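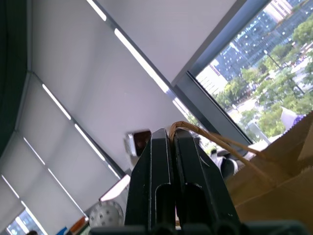
The smoke was gone by the next morning but the smell stayed in the house until the end of the month. I'm writing this down now because people keep asking me about the grain dryer fire in Sturkmont and I keep telling it out of order.

It started a little after 4 in the afternoon. I was in the garage looking for a hose clamp. There was one thump, like a truck tailgate dropping, and then a second one that I felt in my feet. I walked to the end of the driveway and saw gray smoke coming from the Spahić elevator, on the far side of the tracks. By the time I had my shoes on properly it was black.

Sturkmont has 2,915 people and one fire engine that runs reliably. The crew got there fast. The engine from Rallby came next, then two from Illevden, which is a long drive on a good day. They closed County Road 3 in both directions and parked the tankers along the shoulder.

A deputy came down our street on foot and told everyone on the south side to leave. He said the worry was the propane tank, which sat 100 feet from the dryer. He didn't say how long we'd be out. I took my wallet, my phone charger, the dog and, for some reason, a bag of onions. My neighbor Danica Shehu took the file box with her insurance papers in it, and I've thought about that a few times.

They sent nearly 800 of us to the high school gym. It was loud, and the information wasn't good. One man told me the whole elevator had come down. It hadn't. Somebody else had heard that two workers were missing. Both of them had been in the break trailer, and they walked out before the first engine arrived. One had burns on his forearm and went to the hospital in Illevden. He was home the next day.

There was a lot of food at the gym and very few chairs. Danica and I sat on the bleachers with the dog between us and listened to the scanner on her phone until the battery quit.

We were let back in a little before midnight. The propane tank never went. From what the fire chief said at the town meeting in October, they kept water on it the whole time, and that used up most of what was in the tower. This is why the taps on the south side ran brown for a while afterward. I let mine run in the tub until it cleared and threw out the ice in the freezer.

The dryer is a total loss. The state fire marshal's report isn't out yet, and I'm not going to guess at the cause, though plenty of people at the diner are willing to. The elevator is taking dry corn only. Anyone with wet corn has to haul it to Rallby and wait in line.

The smaller things, for anyone local: the crossing at Mill Street is open again, one lane. The siren on the town hall didn't sound that afternoon and has been looked at. If you borrowed a cot or blanket from the gym, the school would like it back. Leave it at the side door by the bus loop.

I did find the hose clamp. It was in the coffee can with the wood screws.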